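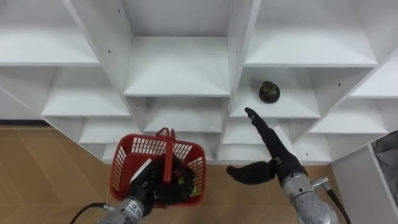
Two-armed Ellum at a white cubby unit, red basket in one gripper and a small object resembling a potted plant still on the shelf.

GALINDO PUTS ELLUM ROBOTS ON THE RESET SHIFT, AND THE RESET CREW GETS ITS EVENINGS BACK

For release in March

Hi, I'm Thilini Fakir, and I run store operations at Galindo. We sell shelving, small furniture and all the little things people put on shelving, and I've been asked to announce our new robots myself because I'm the one who has been pestering everybody about them (guilty!). So this is me, announcing: starting this month, Ellum, the two-armed shelf robot made by Imus, is part of the regular evening reset at 6 of our showrooms.

If you've never worked in a furniture showroom, you may not know what a reset is. Customers pick things up. They carry a candle from bedrooms to kitchens, change their minds and leave it in a bookcase. By closing time the display units are full of stuff that belongs somewhere else, and before we open again it all has to come off, go in a basket, and travel back to its home shelf. I did that job for years. The low cubbies are the worst, you're down on your knees on a hard floor with your head half inside a bookcase, and then you stand up and do the next one.

Ellum does that part now. One arm holds the basket and the other goes after the item, which is usually something small like a little plant or a figurine. Each arm ends in a gripper, and we chose that setup after a lot of back and forth with Imus, who first wanted to park the basket on a cart. Our aisles are narrow and a cart kept getting in the way, so the basket rides on the arm.

During our trial the robots put 2,348 items into baskets across the showrooms. The crew checked every basket by hand, and 407 of those items needed a person to step in, mostly soft things and anything with a loose lid. Throws and cushion covers are still very much a human job! We've written that into the schedule and I don't see it changing soon.

Now, the part my coworkers care about most, which is hours. Nobody on the reset crew is losing any. We put that in writing before the first robot came through the loading door, and I wouldn't have signed up to be the face of this otherwise. What does change is when people work. The old reset ran from closing until close to midnight. With Ellum collecting, most of the crew is done by 9:30 p.m., and the hours that used to come after that have moved to the morning, when they sort the baskets, restyle the displays and help customers who come in early.

Braulio Solís leads the reset crew at our first trial store, and I asked him for something I could put in here.

"I was against it, and I told Thilini so," he says. "I figured I'd spend my night following a machine around. The first couple of weeks I did, too. It was slow and it would stop in front of a bookcase and wait for me. Now I set it going on the cube units and I'm over in textiles folding. I eat dinner with my kids on the days I work mornings. My knees are better. I still think it's too slow on the bottom row."

He's right about the bottom row, and Imus knows it. An update to the way the arms reach into the lowest cubbies is planned, and Braulio's crew will be the first to try it out and say whether it's any good.

A few other things have changed that I didn't see coming. We used to train new people by handing them a basket and wishing them luck. Now each new hire spends time learning how to start and stop Ellum, how to clear a dropped item, and how to flag a shelf the robot should skip. We built that training with Jisis, the workplace coaching firm, and it comes to more than 400 paid training hours for our staff so far. People who finish it move up a pay step. Two of our crew have already gone on to train others, which makes me very happy.

The robots only work after closing, and every shift has a crew member in charge of each one, with a stop button on their belt. If a crew member wants a robot off the floor for the night, it goes off the floor, and they don't have to fill out a form about it.

We'll be looking at the remaining showrooms one by one, and we'll ask each crew before we bring anything in. Some of them have already told me they want one yesterday. Others want to come and watch first, and Braulio has said they're welcome to drop by any evening after 7 as long as they bring knee pads and are willing to do a few bottom rows.

About Galindo
Galindo sells shelving, small furniture and home accessories through its own showrooms.

About Imus
Imus designs and builds Ellum, a two-armed robot for picking up and sorting items on store shelves.

Press contact
Thilini Fakir, Store Operations, Galindo
Interviews with the reset crew can be set up on request, mornings preferred.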